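The table at Wistidden

Jan 19, 2019

Quick one this week, typed up on the bus so excuse the state of it. An hour and a bit with the woman who runs the Wistidden table, upstairs over the old ironmonger's in Tistbridge. She asked me to leave her name out. "Put the table in. People come for the table."

So, the table. White top, long, wiped down more often than any surface I've ever met. She lays it, people sit at it, and they learn to lay it and clear it themselves. That's the whole business. Some are leaving home for the first time. Some are newly on their own after years of someone else doing the kitchen. A few have had an illness and are getting their hands back. She was a school cook, then did the teas for a bowls club, then this.

"I got fed up with advice," she says. "Everyone had leaflets. Leaflets about meals. And you'd go round and they'd be eating out of the pan, stood up, next to the sink. I thought, right, start with a plate."

One plate. She's firm on it. No piles of crockery, no serving dishes, not in the first month. The plates came from a closing-down sale at Nesberg, the catering place out by the ring road, and she paid for the lot herself. 2 shelves of them behind the door.

"Plain ones. A plain one shows you what you've put on it. My mother's had roses all over and you could hide half a dinner in the roses."

I ask what goes on the plate and she pulls a face, because this is what she gets asked by everyone. Anything. Whatever is in. She'd rather start with things nobody has to cook. Fruit, bread, a sauce bottle. You put something on, you take it off, you move it somewhere else. Where does the bottle live while you're eating? Does it go back in the cupboard or stand there all week? "You'd be amazed how many rows in a house are about that. Where the sauce goes. I've had couples in here."

And?

"And they've still got the sauce out on the side, I expect."

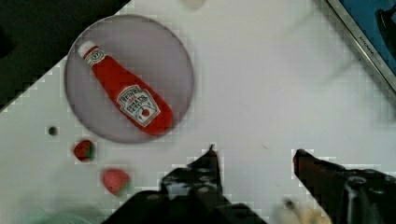
She doesn't do rules on the wall. There was a list once, laminated, and she took it down because people read the list and forgot to look at what was in front of them. What she does is talk. All the time, quite fast, while moving things about. Cloth in one hand. I tried to write it down and got maybe half.

On fruit: "Soft fruit comes out last. Always last. You put your strawberries down first and then you put a bottle down on top of them, or your elbow. I've done it. I've done it in front of people."

On bottles: "Lay it down, stand it up, I don't mind. My husband stood his on its head in the fridge door for years. Just don't bang it. If it won't come, wait."

On wiping: "Before and after. Not during! People wipe during. They're wiping round the food like it's a car they're washing."

It sounds like fuss. It did to me as well, walking in. But she has a way of slowing down at the odd moment, and I noticed I'd stopped looking at my phone. She gave me a plate and told me to set a place for one. I did it badly. Too near the edge, she said, and nudged it in with a knuckle. Two inches. Then left me alone with it.

The room's rent is the worry. It was cheap when the stairs were bad and then the stairs got done. She keeps a book, an actual ledger with a red spine, and turned it round so I could see the bottom line for last year: £2,443 in, from what people pay and a pot by the door. "And out is more. I'm not showing you out."

Kárason, the bakery underneath the flats opposite, send up what's left at closing. It's mostly rye. She isn't keen on rye. "Don't print that." Then, after a bit of thought, "Oh, print it, they know."

I ask whether anyone's objected to paying to be taught something they could do at home and she laughs for a while. One man, apparently, came in June, sat through the session with his coat on, said it was a swindle, and came back the week after with his own plate wrapped in a tea towel. He's still coming. He brings the same plate. It has a chip in it and she's stopped mentioning it.

What about children? No. She's had enough of children, thank you, she cooked for 200 of them a day and can still hear it. Though she does think they were good at it. "You gave a five year old one strawberry and one plate and they'd know just what to do. They'd put it in the middle and have a look at it. Grown-ups put it anywhere, they're already on to the next thing."

She says grown-ups but she's looking at me. I'd got my notebook on the table, where notebooks don't go. I moved it.

We got on to her own kitchen, which I had imagined as spotless. It's not. There's a chair she can't see for ironing and a drawer that won't shut, and the good tablecloth has been in the wash basket since Christmas. She's cheerful about it. "I'm not selling tidy. I've never been tidy. I'm saying clear yourself one bit, so big," and she held her hands out a plate's width or so apart, "and sit down at it. The rest of the room can wait till you've eaten."

Does she do that herself?

"Most nights. Not Fridays. Fridays I have chips out of the paper, on the settee."

I had more questions but there was somebody on the stairs by then and she was already up, cloth going, shoving my chair back under with her foot. She wanted to know if I'd washed my plate. I hadn't. There's a sink on the landing, cold tap only, so I did it there while she let the next lot in, and she shouted through that I should dry it properly and not leave it to drip becuase the shelf marks.

Wistidden is up the side stairs, green door, ring and wait. Afternoons are best. Pay what you like into the pot. She says bring a plate if you've got one you're fond of, and if you haven't she'll lend you one of hers, and she does want them back.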